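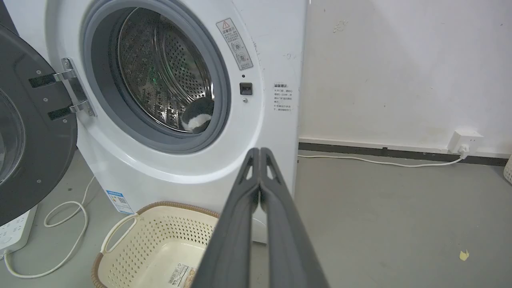
Zencombe House Residents' Group
Minutes of the laundry meeting, November 2021
Chair and notes: Pushpa Khurana

1. Last meeting
Minutes agreed. The lost sock box has been a great success and will stay on the shelf by the door. Please do look through it, there are some lovely things in there!

2. The front loader
Everyone who has tried it is delighted. Towels are coming out beautifully and the evening rush is much calmer. Residents on the Nisbet landing asked whether it can take a double duvet. Pushpa will read the booklet and put up a note.

We agreed that the door should be left wide open between washes so the drum and the rubber seal can air. Small things are the trouble. Socks sit low down in the drum and are very easy to walk off without, above all the dark ones, so please put a hand right in and feel along the bottom and round the seal before you go. Fluffy socks with pom-poms are welcome but should go in a net bag.

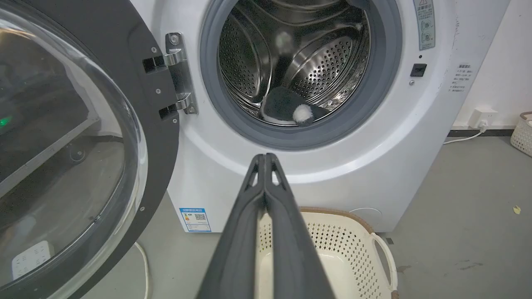

3. Baskets
The cream basket with the brown rim is for everybody and lives on the floor in front of the machine. It is just the right height for pulling washing straight out of the drum, and several people said how much easier this is on the back. We liked it so much that we voted to buy 2 more from Indden, one for each landing.

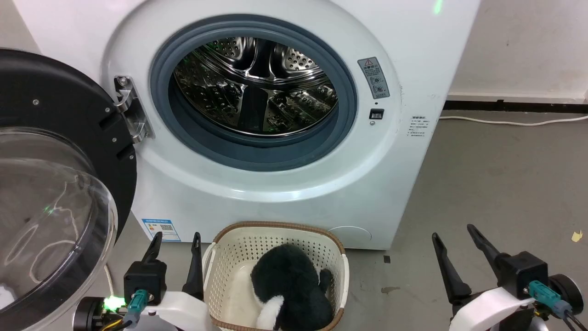 Names on baskets were discussed at some length. The Rindeleck landing would like coloured ribbons, Nisbet would like labels, and in the end it was left to each landing to choose. Please take your washing upstairs and bring the basket back empty the same evening.

4. Wash tokens
83 tokens are left in the tin. Pushpa will order another 300, and the price stays as it is. Cheers all round for that.

5. Any other business
A folding table would be marvellous. Anyone with one to spare, please speak to Pushpa.

Action: Pushpa to order baskets and tokens and put up the duvet note.
Action: each landing to mark its own basket.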